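Branadeck Code

The Branadeck Code is a set of good-practice rules for testing two-armed kitchen robots in simulation. It covers how a virtual worktop is laid out, how a trial is run and what must be written down afterwards. Though short, it has had a remarkable effect on its small field, bringing order to results that once could hardly be compared at all.

Background

The Code grew out of work at Grurnonel, a software group that ran kitchen trials on a simulator called Wakorik. Early results were lively but messy. One team might report a fine success rate with the food always in the same spot, while another moved everything between runs and scored far lower. A review of 1,113 trial records found that 387 gave no starting position for the arms, and the first draft followed that September.

Layout rules

A layout under the Code must be one that a cook would recognise, with everyday objects set at natural angles. Both arms share the worktop, and their starting poses are stored with the layout so that any other team can load exactly the same test. 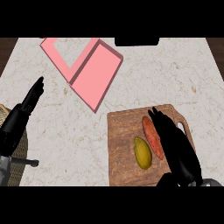
Simulated worktop with two robot arms, a pink tray and produce on a wooden cutting board.

Food may lie side by side, and this is one of the Code's most rewarding ideas! A gripper that copes well with a single item can struggle when a second one is close by, so crowded layouts are scored separately from open ones. Objects may also be partly hidden behind an arm.

Running and reporting

A full test has 1,000 trials, split evenly between 5 layouts. Settings are fixed before the first trial and may not be changed until the last has finished. Every failure is kept in the record, including drops, missed grasps and contact between the arms. Teams must also state which version of the simulator they used.

Vainio supplement

The Vainio supplement adds rules for moving from simulation to real machines. It asks for slow first runs, a stop button within reach and a fresh set of scores, kept apart from the simulated ones.

Contact the editors | Text may be reused with credit | Back to top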